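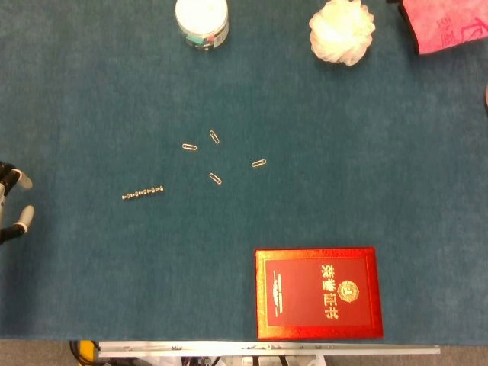 SLIDE 1 – What we're buying and why it's not just an arm

Open quick. 18 minutes total, leave time for the money slide.

Paper clips. Start there. Small, shiny, thin, flat on felt. A job that takes fingers – a two-finger hand can be aimed at a clip all day, picking one up is a different purchase. Ask room: who priced fingertips seperately? Hardly any hands, usually.

Point at the linked clips, then the loose ones. Linking is the hard task. Sorting singles is the one we budget for first.

SLIDE 2 – What went on the Plumurdale list

Arm and hand. Table. Felt top (cheap, replace it often, get two colors). Rail. Cables – nobody budgets enough cable. Spare fingertips, white ones so we can see wear.

Objects! Own line in the budget. Soft stuff, hard stuff, see-through stuff. Jar with a lid, bath puff, towel, a stiff folder. All cheap, all behave differently in a grip. Put 84 items down for year one, got asked why. Answer: things bend, things go missing.

Don't read the list out. Skip to next.

SLIDE 3 – Quotes

Two vendors, Isholm and Mazza.

Isholm – lower sticker price, fingertips sold in packs, training extra.
Mazza – higher up front, training in, service visit in. Longer wait, delivery not before December.

Say clearly: we compared over three years, not at purchase. Gap shrinks a lot. Isholm still cheaper if you have someone in house who can swap a finger joint. We do, Prirnlow site doesn't. So Prirnlow leans Mazza.

SLIDE 4 – The split

57 percent on the machine and hand. Rest is table, rail, spares, objects, people's hours. First draft had nearly all of it on the machine and we would of been stuck by spring.

Pause here. Let them write it down.

SLIDE 5 – Floor space and setup

Measure the table AND the reach. Then walking room on the far side. Carpet ok, but check the load first. Cables under the table want a tray, add it to the order now, not later.

Setup – plan 40 hours. More if the rail has to move.

SLIDE 6 – Before you sign

Get fingertip price in writing
Ask for a demo with YOUR smallest part, not theirs
Who pays shipping on a return
Lead time on a whole new hand

If short on time drop slide 5, keep this one.

Questions. Someone will ask about leasing – we looked, only Isholm offers it, terms are on the handout, page two.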